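Bollela Garment Rack, Owner's Guide
Section 4: Setting Up, Loading and Moving Your Rack

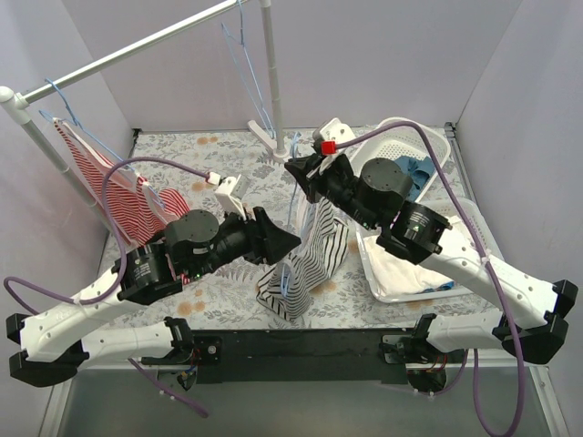

Before You Begin

Thank you for making it this far into the booklet! If you skipped Section 3, that's quite all right, but please do go back and make sure you have every part laid out before you start, because it is a small misery to get almost to the end and find that a foot has rolled under the couch. You won't need any tools. You will need a clear patch of floor, a soft cloth and, if you can talk someone into it, a second pair of hands for step 4.

Most people finish in one sitting. If the phone rings halfway through, lay the whole thing down flat and come back to it later. A half-built rack leaned against a wall will slide sooner or later.

Putting the Rack Together

1. Wipe each pole with a dry cloth. There is sometimes a little factory oil left on the ends, and it has a way of finding its way onto a white blouse.

2. Press one foot onto the bottom of each upright pole. Push straight down with a slight twist until the foot stops moving. A rubber mallet is fine if your hands are sore, but please don't use a hammer.

3. Slide a corner connector onto each end of the long bar. The side with the small raised dot faces up. If you can't see the dot, run your thumb over the part and you'll feel it.

4. Stand the two uprights and lower the bar so that both connectors drop over the pole tops together. If one goes down and the other refuses, lift them both off and start the step again. Forcing the second one bends the lip inside the connector, and then it never sits quite right.

5. Tighten the locking collars by hand, first one side, then the other, then the first side once more. Snug is enough.

6. Give the bar a gentle push from the front. A tiny bit of sway is normal. If it leans or creaks, see Checking for Wobble, below.

Caution: Keep fingers clear of the connectors while lowering the bar. The gap closes faster than you expect.

Choosing a Spot

Any level floor will do. On a rug or a thick mat, let the rack stand for an hour with a few light things on it and then tighten the collars again, as the feet will settle into the pile. Keep it at least 26 inches from a heater, stove or fireplace. Near a window is lovely for airing things out, though dark colors will fade if they hang in full sun all day long.

Note: Damp clothes will drip. Put a towel down on wood floors.

Loading the Bar

1. Start in the middle and work your way out toward the ends.

2. Hang heavy pieces (jeans, coats, that one bathrobe every household seems to have) near the uprights, with the lighter things between them.

3. Leave a hand's width between damp items so the air can move.

4. Button the top button of each shirt, or do up the first two if the neck is wide. It keeps the shoulders where they belong and saves you a good deal of ironing.

5. Stay under 45 pounds in all. Wet cotton weighs far more than you'd think, so be a little modest on towel day.

Caution: The bar is made for clothes. Please don't let children swing from it, and don't use it to pull yourself up from the floor.

Checking for Wobble

Nine times out of ten a wobbly rack has a loose collar. Tighten both and try again. If it still rocks, take the feet off, turn each one half a turn, and press it back on. Should a connector be cracked, stop using the rack and order the replacement pair, part 1501, which comes with fresh collars.

Moving and Storing

Take everything off first, even if you are only going across the room. Lift by the uprights, never by the bar. For storage, loosen the collars, work through the steps above in reverse, and tie the poles together with a bit of soft cord. Many of our customers put theirs away in December to make room for the tree, and a closet corner or the space under a bed suits it nicely. Keep the feet and connectors in the small bag they came in, tied to the poles.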